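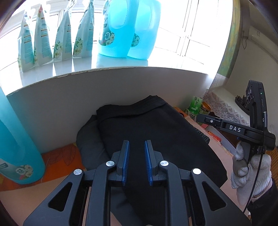

Laundry Room Gallery: A Spring Tidy at the Heydari House

We use cookies to remember your visit and to see which pages people like best. By staying on this site you agree to our use of cookies. Accept / Settings

Welcome back, everybody, and thank you for all the kind notes after the pantry page (I am still reading them, slowly, with tea). So many of you asked about the laundry that I thought I would give it a page to itself, although I warn you now that I can talk about washing for a very long time and my family will back me up on that.

Our house in Irklow is an old one, and the laundry has moved around it over the years. When Golnar Mohammadi and I first shared the place it was in the basement, down 10 steep steps, and you can imagine how much we loved those with a full basket of wet towels. Then it was in a closet off the kitchen for a while. Now it has ended up where it should have been from the start, by the big window, with all the light you could want for checking collars and finding the other sock. I stand there in the mornings with my coffee and fold, and I have to say it is one of the nicest parts of my day!

The row by the window

Four refill pouches with white flowers on them, all standing up side by side on the sill, and the big blue jugs next to them. I used to keep everything like this shut away in a cupboard, and then I would forget what I had and come home from Wondley with another one. Out in the open I can see it all. And I do think they look pretty with the light coming in behind them - the pale teal and the blue together put me in mind of my mother's bathroom, which was tiled in very nearly those colors.

The sill itself

Nice and glossy on top, so the pouches even reflect in it a little, and a bit chipped along the rim. Ehsan Bahrami has offered to fill and paint it for me and I keep saying yes, lovely, next month. It was April when he first asked. I am fond of it the way it is, to tell you the truth, but please don't tell him.

The dark pile

Black clothes get their own day with us. This one with the ribbed band is folded and waiting its turn by the window, where I can look it over for lint. Daylight is so much better than a ceiling bulb for that. My routine for blacks is inside out, cold water, a short cycle and no dryer, and then I fold them with the band at the top so I know which way is up when I reach into the drawer. Omid Ranjbar folds his in thirds and rolls them, and we have agreed to leave each other alone about it.

The window

White frames, lots of small bars to dust, and worth every minute. I go over the bars with an old paintbrush first and then a damp cloth, and I leave the glass for whoever has longer arms than I do. We looked into having the whole window replaced a couple of years ago and the quote from Zulbridge was 3,199 dollars, so we bought a good brush and a tin of white paint and had a very pleasant weekend instead.

A few things people asked

Do I decant? No, I don't. I tried it with glass jars and a funnel, and I spent over 20 minutes wiping up after a single pouch. The jugs have handles and they pour well enough for me.

Where do the odd socks go? In a bag on the back of the door. Precious Zulu, who stays with us when she is in town, likes to sit down and match them while we talk, and she has a much better eye for navy against black than I have.

How often do I clear the sill? Every couple of weeks, when I remember. Everything comes off, I wipe it down with warm water and a drop of dish soap, and back it all goes in a row.

The linen closet will be next, once I have found the bottom of it. Do write and tell me how you fold a fitted sheet, as I have been doing it wrong all my life and would like to be shown.

With love from the laundry room,
Azadeh Heydari

Want to hear when the next gallery goes up? Enter your email address to join our newsletter. You can unsubscribe at any time.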